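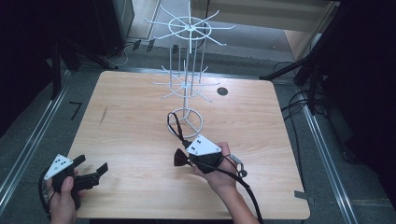
Exporting discharge data when the clinic changed its record system

plukutow_desk
Hello, I work in the office of a small clinic and I am not a technical person. In July we moved from Skernora to another electronic record system. Now the doctors want a list of patients who went back to the hospital after discharge, but the old visits and the new visits are in two separate files. The same patient sometimes has a different ID in each file. How can I join them safely? I have Excel and a lot of patience.

Marulanda
I did this work last winter. Please do not join by name only. Use date of birth, last name and postal code together, and put every row that does not match in a separate sheet to check by hand. For us the checking took six days with two people. Also ask the old vendor for the "crosswalk" table, where old ID and new ID stand side by side. They are often obliged by the contract to give it, but you must ask in writing. Keep the files on the clinic's server and do not send them by email, even inside the office.

One more point: decide with the doctors first what is a return. A planned second surgery should not be on the list, in my opinion.

flalport4
We had the same problem and paid a company. It was expensive but OK. Did you try the support line? They open at 8 on Monday.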